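Learning to like a slow month

2026-06-29

In May I moved to Jundstead for my new job, and for the first time in many years I live in a town where I know almost no person. I want to write a little about it, because my friends at home ask me and I always answer too short.

The town is small. It has one bakery, Stubbs, and the bread there is sold out before nine. The first two weeks I came too late every morning and ate crackers. Now I go at seven, and the woman at the counter already takes the dark loaf from the shelf when I come in. I was more happy about this than I like to admit.

My apartment is 400 steps from the river. In the evening I walk to the old bridge at Furkeda and back, and I say the new words I learned that day. Yesterday it was "drizzle" and "stubborn."
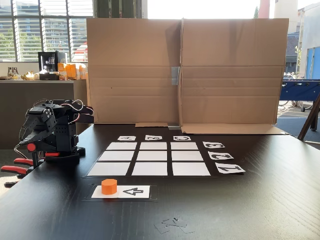

Photo: by the author

What is still difficult for me is the small talk. In my language we ask how you are only if we have time for the answer. In the first week a neighbor asked me, and I told him about my knee for 17 minutes. He was very polite. Now I say "good, and you?" and continue up the stairs, but it feels to me like closing a door.

On Saturdays I take the bus to Kavum for the market. The cherries have started and they are cheap, so I bought too many and made jam in my only pot. It did not become thick. I eat it with yogurt, and two jars are waiting for my sister, who visits next month and does not know yet that she must carry them home.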